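Se buscan participantes — jornada de puertas abiertas, taller de manipulación Imeck

Plazas: 7 por turno. Turnos de mañana y de tarde, en noviembre. Dura unas 3 horas, con pausa para café.

Qué es: una demostración con dos brazos robóticos sobre mesa y, después, rato largo para que los visitantes prueben. El tema de este año, cables y herramienta de mano. Nada de discursos. Bueno, uno corto de In-ho Shin al empezar.

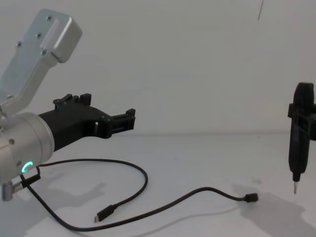 Brazo con pinza y destornillador eléctrico, mesa de demostración.

Buscamos gente de taller, montaje, mantenimiento, FP, docentes. También curiosos. No hace falta saber programar. Sí hace falta ganas de tocar y de decir lo que no convence — para eso se hace.

Lo que haréis:
— ver la demostración completa
— guiar un brazo con ayuda de alguien del equipo
— rellenar un cuestionario (dos caras, letra grande)
— si os apetece, quedaros a la charla con los de Koller sobre pinzas y recambios
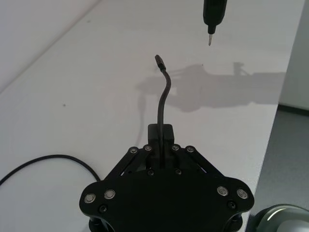

Cable negro sujeto en la pinza, con la punta del destornillador por encima.

Compensación: comida y transporte desde la estación de Fanham, ida y vuelta. Quien venga de fuera, que guarde el billete, se paga hasta donde llegue el presupuesto. Este año son 1.475 euros para todo el grupo, asi que avisad pronto.

Requisitos: mayor de edad, calzado cerrado, pelo recogido, sin pulseras ni anillos. Fotos se puede, vídeo preguntar antes. Movilidad reducida: sin problema, entrada a pie de calle por el lado de Bradodley, pero decidlo en el correo y os dejamos sitio para aparcar.

Cada turno trabaja en la misma mesa, por grupos. Mientras unos prueban, los demás miran y preguntan. Se puede repetir si da tiempo.

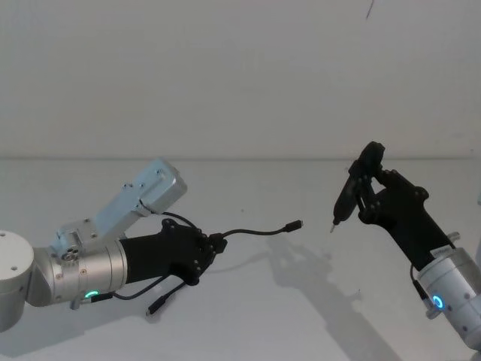

Marisa: yo fui a la edición anterior y me quedé con ganas de más rato a los mandos, la charla se comió media tarde. ¿Esta vez se puede venir a los dos turnos?

Respuesta de la organización: a los dos no, salvo que queden huecos. La charla va ahora al final y es voluntaria.

Para apuntarse: correo a la secretaría de Imeck con nombre, oficio, turno preferido y si coméis de todo. Asunto «puertas abiertas». Se contesta por orden de llegada. El dia de la visita, preguntad en recepción por la sala 508.

Turno de mañana, 9:30. Turno de tarde, 15:30. Puntuales, por favor, que la demostración empieza a la hora.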